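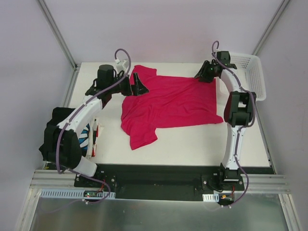

Work with us > Music > Open calls

Stosard is looking for singers and players for its spring run

We're a friendly, slightly noisy music collective based in the old dye works at Pruvness, and we would love to hear from you if you sing, play, or have been meaning to get back to either. Stosard has been putting on live shows for 13 years now, mostly rock and soul with a fair bit of brass thrown in, and we're putting together a new band for a set of shows next March.

The band will be called Zirkon. It will have a core of nine people who already know one another's bad habits, and we need to fill the places around them. We're hoping to find:

- 3 backing singers, any range, though a good low voice would make us very happy
- a drummer who can play quietly when asked (and loudly when not)
- a trumpet or trombone player
- someone on keys who doesn't mind our organ, which is heavy and has one sticky note

You don't need to have toured, or recorded, or been to music college. Several of the core band learned from older brothers and borrowed records. What matters more to us is that you can learn a song from a rough demo, turn up when you've said you will, and be kind in a small rehearsal room at the end of a long evening. Reading music is handy for the brass part but we can manage without it elsewhere.

What you'd be joining

Rehearsals start in the new year, two evenings a week, in the upstairs room at Pruvness. There's a lift from the car park side, a kettle, and a piano that gets tuned more often than any of us can really afford. The set is 19 songs long at the moment – it will shrink, it always does – and about half of it was written by people in the band. If you write too, please bring things along. Two of last year's best songs came from a singer who had only been with us a few weeks.

The shows themselves are at Su, the café and music room down by the lock, which holds 100 people standing and feels full with half that. We'll play four nights there, with a short support slot each evening from another local act.

Everyone gets the same fee for each show, and travel is paid for both shows and rehearsals. Rehearsals themselves are unpaid, and we'd sooner say so now than have you find out later. If childcare or shift work makes the evenings tricky, tell us and we'll see what can be moved about.

How to put yourself forward

Send us a recording of you singing or playing one song, any song at all. A phone recording made in the kitchen is perfectly fine. Add a few lines about yourself, what you like listening to, and which place you're interested in. You must be 18 or over by the first rehearsal, as Su is licensed premises.

Please use the form on our contact page, or drop a letter and a memory stick through the door at Pruvness if you prefer. We need everything by Nov 15, 2020. We'll reply to everybody, though it may take us a couple of weeks, and we'll then ask a smaller number of people to come and play through two songs with the band – it's a relaxed sort of evening, and there is usually cake.

If you've tried for one of our bands before and it didn't work out, do please try again. The mix of voices is different every time.

Get our newsletter: gigs, open calls and the odd playlist, once a month. Enter your email to sign up. You can unsubscribe whenever you like.

Recent items
Songwriting evenings: new dates added
Sound desk helpers wanted for Su
Hiring the upstairs room at Pruvness
What we listened to this summer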